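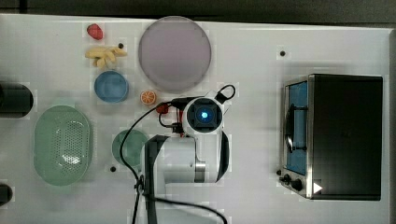

桌面机械臂的手眼标定多久要重新做一次?

我自己的做法是:只要拆过腕部相机、换过夹爪或者挪过底座,当天就重做;什么都没动过,就每180个小时的运行时间做一次。这个数是我照着自己的记录定的,换一台机器不一定合适。

上面这个问题前后有几个读者来信问过,干脆把这台臂平时怎么装、怎么养写下来。项目叫Hatar,任务是让机械臂在一张白桌子上收拾厨房玩具,把草莓、香蕉、切开的橙子分别放到指定的盘子或碗里。桌上还有一台黑色烤箱和一个浅绿色的沥水篮。任务本身不难,麻烦多半出在机器上。

先说底座。臂是固定在桌边的,四颗螺栓。刚装好的那个月我以为拧紧就完事了,后来发现跑上几天,末端位置会慢慢偏,看日志里每次回零的读数能看出来。原因是桌板受压以后有一点回弹,螺栓的预紧力掉了。现在的做法是装好以后先让它空跑一个晚上,第二天早上再拧一遍,之后每周四检查一次。拧的时候按对角顺序,分两遍上力,不要一颗拧到底再拧下一颗。垫片我换成了大外径的,换完以后松得慢多了。

桌面上有几个小孔,是以前试装别的夹具留下的。我一直没有填,标定的时候可以当参考点用。填平也行,但是填料颜色如果和桌面不一样,分割模型会把它当成小物体,我在另一张桌子上吃过这个亏,最后又抠掉了。

然后是相机。相机装在腕部,跟着臂走。它的支架是我返工最多的一个零件。第一版是自己打印的,壁太薄,臂快速停下的时候画面会抖,大概两三帧以后才稳。第二版加了筋,重量上去了,又得重新填负载参数。现在用的是从Gultora订的铝件,孔位要自己补,但是刚性够。换支架以后一定要去控制器里改末端负载和重心,不改也能跑,只是重力补偿不准,拖动示教的时候手感会往一边沉,时间长了对腕部关节也不好。

线缆是最容易出故障的地方。上个月有一次,相机每跑一阵就掉线,重启又好。我先怀疑驱动,降了内核版本,没用。再怀疑供电,换了集线器,还是掉。后来把臂停在几个不同的姿态上,用手轻轻捏着线一段一段地弯,弯到靠近腕部接头的地方画面就没了。线皮外面看不出任何问题,里面的屏蔽层已经断了一截。

换线的步骤记在这里,免得下次又翻聊天记录:

先把臂移到一个手够得着的姿态,按下急停,断主电源,等5分钟再动手。

拆旧线之前,把每个扎带的位置用胶带贴个记号。旧线拆下来量一下长度,新线比它长一点,长出来的部分留在腕部那一圈。

腕部的弧要留大。我的经验是让腕关节转到两头的极限,线都不能绷直,也不能蹭到前臂的外壳。第一个扎带不要紧贴接头,留4厘米左右的活动量。

接头那里加一个卡扣,让力落在卡扣上,不要落在插头上。

上电以后先用低速把所有关节走一遍,人在旁边看着,手放在急停上。线如果会扫到桌上的盘子,就再收一点。

最后一条容易忽略。线垂下来离桌面太近,臂往左边去的时候就可能把轻的盘子带走,塑料盘子尤其容易。它不会报错,力矩变化太小,碰撞检测触发不了,只是这一条数据就废了。我现在每次改完走线,都会把左侧的几个放置点全部跑一遍,再开始正式录。

夹爪的维护比较简单。每天开始前用酒精擦一下手指,等干了再用。指垫磨光了就换,不要等到它夹不住。Andora的那种软垫抓草莓不错,表面有凹凸的东西它都贴得住,抓盘子边缘就差一些,会滑。Dunmore的硬一点,抓盘子稳,可是夹小东西的时候容易把东西挤飞。我试过两边各装一种,效果不好,两侧摩擦不一样,物体会被带着转。最后统一用软的,抓盘子的时候把夹持力调高一档。

换过指垫以后记得重新做夹爪的零点。垫子厚度差一点,闭合的读数就不一样,程序里如果是用开口宽度判断有没有抓到东西,就会误判。我那套阈值就是这么坏掉的,白跑了一个下午。

再说回标定。我用的是普通的棋盘格板,平放在桌子中间,臂带着相机从不同角度去拍。姿态要尽量散开,光是平移没有用,腕部一定要有转动,高度也要有变化。拍完看重投影误差,有一两张特别大的就删掉重算,多半是臂还没停稳就拍了。我在每个姿态到位以后加了一点等待时间,之后这种坏图少了很多。

标定板不要用打印纸直接贴在纸板上,受潮会鼓。贴在玻璃或者铝板上都可以。放板之前把烤箱往边上挪一挪,挪完要放回原位,我在桌面上用铅笔画了它的四个角。烤箱门的玻璃和金属边框会反光,下午四点以后太阳从侧面进来,角点检测会变差,所以标定我都放在上午做。

验证的办法是拿一个小东西,放在桌面几个固定的位置,让臂自己去抓。我用的是玩具草莓,比较小,偏一点就能看出来。中间抓得准、四周抓不准,一般是标定的姿态太集中;所有位置都往同一个方向偏,先去查支架螺丝,再查底座。别急着在程序里加补偿量,我加过,后来螺丝拧紧了,补偿量忘了删,又查了大半天。

运行记录我是手写在一个本子上的,日期、小时数、动过什么、误差多少。到今天早上,总计2073小时。腕部关节最近有一点响声,低速的时候能听到,读数还正常,下次换指垫的时候打算把外壳打开看一下,到时候再补一篇。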